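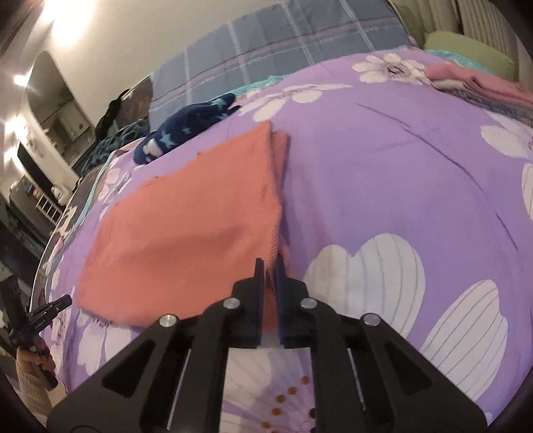

Geltell opens orders for its hand-held gripper kit

Good news for anyone who has been trying to teach a robot arm to handle laundry. Geltell is now taking orders for the Darkeo kit, a pair of hand-held grippers that let a person show a job by doing it, with no robot in the building. The first batch is 64 kits and ships in March.

We had a set on loan and it is a joy to use. You hold one gripper in each hand, squeeze to close the fingers, and get on with the folding. A camera on each tool records what the fingers are doing, and the software lines up the two recordings afterward. Thin cloth was the part we worried about, and it was the part we liked best – the narrow fingertips can get hold of a single layer at a hem, once you learn to come in low.

"People pick it up in 20 minutes or so, and then they start getting competitive," said Umesh Uniyal, who leads the kit's development. His colleague Zeyu Lü put together the starter library that comes with it, 3184 recorded folds of shirts, towels and small cloths, all done on ordinary beds and tables.
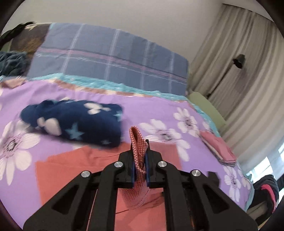

Folding on a bed with a Darkeo gripper.

There are a few rough spots. The handles get tiring in a long session, and the printed guide skips over calibration much too quickly (the online one is better). Spare finger pads are sold separately, in one size for now.

Still, this is a lovely piece of gear, and small labs should be very happy with it. Geltell will show the kit on Saturday at the Irow workshop, where visitors can try it on a pile of T-shirts. Doors open at 10 a.m.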